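Let the Students Write the Task Before They Write the Code

By Gijs Lambrechts, April 29, 2024
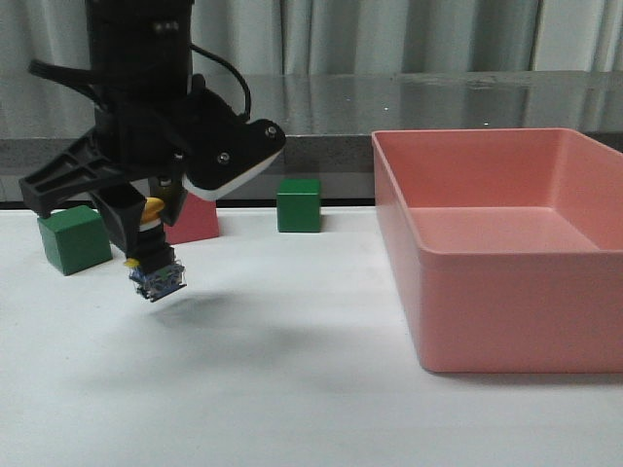 Should a school robotics club begin with programming? It should begin with a task described in ordinary words, and the programming should follow.

At Gronlow, where I have supervised the robotics club for 13 years, members work in pairs on a sorting project called Punport. The work calls for little equipment: an arm with a gripper, a few green and red blocks, a pink bin and a white table. Before any pair may run the arm, it must submit one page stating what the arm is to do, in what order, and what will count as a finished attempt.

Several parents have objected that this page costs time better spent on the machine. The concern is reasonable. In March our members logged 130 attempts, roughly 99 of them by pairs whose page had already been approved, and the remaining pairs were understandably impatient.

I nevertheless believe the requirement should stand. A student who writes "pick up the block" soon learns that the sentence is incomplete. Which block is meant, if there are 2 of the same color? From which side should the gripper approach? These are questions of language and judgment – and they are best raised before a line of code exists.

The Dirken competition awards its points for speed, and schools tend to teach what is scored. I would ask the organizers to consider a modest change. Let each team's written plan be read by another team, and let that team say where the plan is unclear. De Smet has adopted this practice in its own course, and our club will follow it next term.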